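# Andlow – a two-arm planner for floppy things

Hi, I'm Shiyu Fan, and I write most of Andlow. It's a planning and control package for pairs of small arms that have to hold the same piece of cloth at the same time. If you've ever tried to do that with two ordinary single-arm planners running side by side, you probably know how it goes: each arm has a perfectly nice path, and the shirt between them gets yanked like a tug-of-war rope. I spent most of grad school on that problem and got grumpy enough to start over.

What Andlow does is plan for both hands as one thing. You tell it where the grippers are, how much cloth is between them and how tight you'd like it, and it keeps the distance between the fingertips inside a band you pick. Inside that band the arms can do whatever they like to stay out of each other's way. Outside it, they slow down together and stop together. I call this the leash (it's `leash` in the config too, sorry to anyone who wanted something more serious).

Most of our tuning goes on with laundry. Towels are easy. Shorts and pants are where you find out what your software is worth, with all that fabric bunching up underneath while the top edge is being held straight.
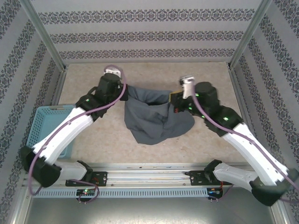 The setting that matters most for this kind of grasp is `edge_tension`. Too low and the perception side can't find the waistband, too high and the fabric creeps out of the fingertips a bit at a time. I leave it at the default and nudge it only for stretchy stuff. There's a slider for it in the viewer now, so you can change it while the arms are holding something – please do it slowly the first time!

## What you get

- **The planner.** Runs on a normal desktop Linux machine, no graphics card needed. Python on top, C++ underneath.
- **Firkia**, the perception module. It takes a depth stream and gives you back the cloth outline, the corners it believes in and a score for each one. It needs a graphics card if you want it to keep up with the arms.
- **The viewer.** Shows both planned paths, the leash, and the outline from Firkia on top of your camera feed. You can scrub back through a run, which I use more than any other part of the package.
- **Drivers** for 4 arm families, plus a template if yours isn't on the list. Roy Lightfoot wrote the template and it's much better commented than anything I've written.

## Getting it going

Install, point the config at your two arms, then run the calibration:

```
andlow init --arms left,right
andlow calibrate --pair
andlow run fold_shorts.yaml
```

Pair calibration has the arms visit 12 poses each and touch off against each other. Do this again any time you loosen a base bracket, even a little. I skipped it once after swapping a cable and lost an afternoon to a fold that kept coming out crooked.

Keep your cables in mind too. The planner has a `cable_wrap` limit per joint, and it ships switched on. If the arms refuse a move that looks totally fine to you, check that before you write to me.

## Things it doesn't do well yet

Black fabric on a dark table is bad. Firkia loses the outline and the planner gets cautious to the point of standing still. Thin linings are also tricky, and if a pocket turns inside out mid-fold the outline gets a bump that it will happily treat as a leg.

It's also strictly for two arms. I get asked about three fairly often and I don't have plans for it.

And it won't pick a garment out of a full basket by itself. Grorken, who make the gripper drivers a lot of our users run, have a bin-picking add-on that hands over to Andlow once something is in the left gripper. I've used it and the handoff is smooth, but you'll need to buy that one from them.

## Versions and price

Version 2 is the current one, out Jan 12, 2026. The big change is that replanning no longer pauses the arms, so a slipped corner gets a correction while everything is still moving. Old task files load fine, but the `grip_pair` block is now just called `pair`, and you'll see a warning until you rename it.

The planner and viewer are free for schools and for tinkering at home. Firkia is a paid license, one per workstation, with updates included for 2 years. Taşdemir handles sales and invoices for us, so quotes come from them and technical questions come to me or Roy.

The next release should land in May, with a proper tool for writing your own folds. Right now that means editing YAML by hand, and I know, I know. If you've got a weird garment you'd like covered, send a recording from the viewer along with the task file – the log by itself doesn't tell me much.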